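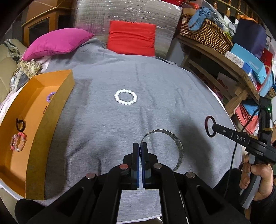 ## 3. Materials and Sorting Procedure

### 3.1 Items

The study used small wrist-worn accessories and hair ties of the kind commonly kept together in a drawer or on a dresser. Items were bought from general retailers in Tirnside and Villanueva and were used without modification, apart from the removal of paper tags. Each item was assigned to one of three groups: beaded bracelets on a stretch cord, rigid or semi-rigid metal bands, and fabric-covered hair ties. Chains with clasps were excluded after piloting, as they tangled with one another and made placement times difficult to compare.

The groups differ mainly in how they hold their shape. A beaded bracelet has no fixed outline. It may settle into a circle, as the white one does in Figure 1, or coil into something less regular. A metal band keeps its curve wherever it is set down and can come to rest on its edge, which changes both its apparent size and the direction from which it is easiest to pick up. A hair tie is light and springs back when released, so its final position depends on how it is let go.

### 3.2 Work Surface and Container

Sorting took place on a round table covered with a gray cloth. The cloth was chosen after trials on a bare tabletop, where beads rolled and metal bands slid when touched. It was laid by hand before each session and was not ironed or pinned. Wrinkles were therefore present throughout, and we treated them as part of the ordinary conditions of the task.

The container was an open cardboard box with an orange interior, placed at the left side of the table. A box without dividers was preferred over a compartment tray. With dividers, the decision of where to put an item is largely made in advance; in an open box the person sorting must leave room for what comes next. Participants received no instruction on spacing.

**Figure 1.** Sorting in progress. The purple bracelet, the black hair tie, and the pink bracelet are in the box; the white bead bracelet and the silver metal band are on the cloth.

### 3.3 Procedure

A session began with the box empty and all selected items spread over the cloth. Items were moved one at a time. Participants could choose any order, and an item already in the box could be moved again if it was in the way. The session ended when the cloth was clear. A total of 149 sessions were completed, each lasting no longer than 80 seconds.

Three measures were taken from each session: the order in which items were moved, the location of each item on the box floor at the end, and the number of times an item already in the box was touched again. Location was coded by dividing the floor into a near, a middle, and a far third. An item leaning against a wall was coded by its lowest point. Items overlapping a boundary were assigned to the third that held the larger part of them.

The coding sheet was adapted from one developed at Coltex for shelf layout work. The original sheet had no entry for items in contact with each other, so we added one. Contact was recorded as present or absent - the amount of overlap was not scored, as it could not be judged reliably for loosely coiled beads.

### 3.4 Treatment of Irregular Cases

Sessions in which a cord broke were discarded and repeated with a replacement item. This occurred 6 times, always with beaded bracelets. Items dropped outside the box were returned to the cloth at the point where they had fallen, and the session continued. If an item left the table entirely, the session was stopped.

Color was not controlled. The pale beads and the metal bands stand out less against gray cloth than the black hair ties do, and this may have affected the order of selection. A second set of sessions on a dark green cloth, carried out at the Heltangate site in August, is reported in Section 5. The same box was used at both sites, and the group definitions given in Section 3.1 apply to both sets of results.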